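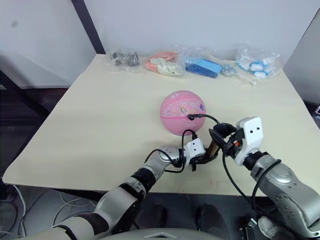

My son's ball has been pumped up every weekend since May and it is soft again by the next one, a reader in Sadby wrote to us. The shop said small rubber balls are just like that. Are they?

Partly. A small rubber ball does lose pressure faster than a large one of the same construction, and the reasons are mechanical. A ball that needs air every week, however, usually has a fault that can be found in a few minutes with a bowl of water. Between those two conditions there is a wide range of behavior that most owners never measure, because the only test they apply is to press the ball with a thumb.

A rubber basketball sold for children is normally a simple object. The shell is molded rubber, sometimes over a wound or fabric layer and sometimes not. The pebbling on the surface is part of the mold, and so, on many models, are the seams, which join nothing. Decoration is printed on afterward. Air is held in by the shell or by a separate bladder inside it, and the only intended opening is the valve.

The valve is the part that matters most and is understood least. It is a plug of soft rubber with a narrow channel through it. No spring is involved. When the needle goes in, the channel stretches around it; when the needle comes out, the rubber closes and the pressure inside the ball helps to keep it closed. A valve of this kind seals better at its working pressure than it does nearly flat. An almost empty ball that leaks at the valve may stop leaking once it has been properly filled, and it is worth filling such a ball once before throwing it out.

Needles cause most of the damage. The common type is a little under 2 mm across, with an opening at or near the tip. Dry rubber grips a dry needle, and pushing harder bends the needle or tears the channel. A bent needle tears it more surely. The workshop at Engelbrecht, a repair counter that handles sports and play equipment for schools, keeps a log of the balls it receives. The log stood at 1,592 entries when we looked at it, and valve damage was the largest single category, ahead of punctures and split seams. The counter's practice is to wet the needle with water or a drop of glycerin, insert it straight, and discard any needle that will not roll smoothly across a flat surface. Household oil is kept away from the bench. Many oils swell natural rubber, and a swollen valve does not return to shape.

The instruction most people need is already on the ball. The pink one, small cartoons and all, carries its figure in white print beside the needle instruction: INFLATE 7-9 LBS. "Lbs" in this setting means pounds per square inch above the outside air. It has nothing to do with weight, although we have had letters from readers who assumed otherwise and one who put the ball on a kitchen scale.

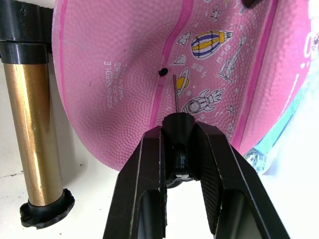
A range of that width is generous. A ball filled to the middle of it can drift by a pound in either direction and still be used as intended. Temperature alone will account for much of the drift. Air cools and contracts, and a ball filled in a heated room and carried out to a driveway just above freezing will read more than a pound lower once it has cooled through. Nothing has escaped. Brought back inside, it recovers. Pressure should be set and checked at the same temperature, and a ball that has been in a car trunk should be left to settle before anyone decides it is leaking.

The size of the ball comes into it in two ways. The first is the ratio of surface to volume. Rubber is slightly permeable, and air passes through the wall slowly over the whole surface. A small ball has more wall for each unit of air inside, so its pressure falls sooner. The second is the gauge. Every reading taken with a needle gauge releases a little air into the gauge body and a little more as the needle is withdrawn. On a full-size ball the loss can be ignored. On a small one, repeated readings can lower the pressure enough to be mistaken for a leak.

We used two pumps. The Zultent is a hand pump with a built-in dial, delivering air on both strokes. It is quick, and too quick for small balls, where a single full stroke near the end can overshoot the range. The dial also reads while the pump is moving, and the needle on it swings; the figure to trust is the one shown after the handle has been still for a few seconds. The Jasov is a plain single-action pump with a flexible hose and a separate gauge. It takes longer. The hose keeps sideways force off the valve, and for that reason alone we preferred it. With a rigid pump the ball tends to rock as the handle goes down, and the needle works as a lever inside the plug.

To find a leak, fill the ball to the upper figure and hold it under water, turning it slowly. Start with the valve facing up. Wipe away the bubbles that cling to the pebbling, which are only trapped outside air, and look for a stream that repeats from one point. If there is no stream, dry the ball, write down the pressure and leave it indoors, untouched, for 21 days. Take one reading at the end. Our own limit for a small rubber ball is a loss of 2 pounds over that period; beyond it we look again at the valve.

A valve leak in a ball with a replaceable plug can be cured for very little, but the job requires a proper insertion tool, and on inexpensive molded balls the plug is often bonded in place. Engelbrecht will not attempt those. Liquid sealants injected through the valve do work on slow leaks. They add weight, some 300 drops' worth of fluid in the brand the counter stocks, and until the fluid has set the ball will wobble as it rolls. The channel must be cleared with a wet needle afterward, or the sealant will close it for good.

For storage, let the pressure down to the lower figure and keep the ball out of sunlight and away from heaters. Do not store it flat. Rubber left folded for a winter takes a crease, and the crease is where it will crack. Keep spare needles in a closed bag with the pump, point capped, and label the bag.

As for the ball in Sadby, the bubbles came from the valve. The family's needle had a visible bend near the thread. They have replaced the needle and are waiting for the second reading.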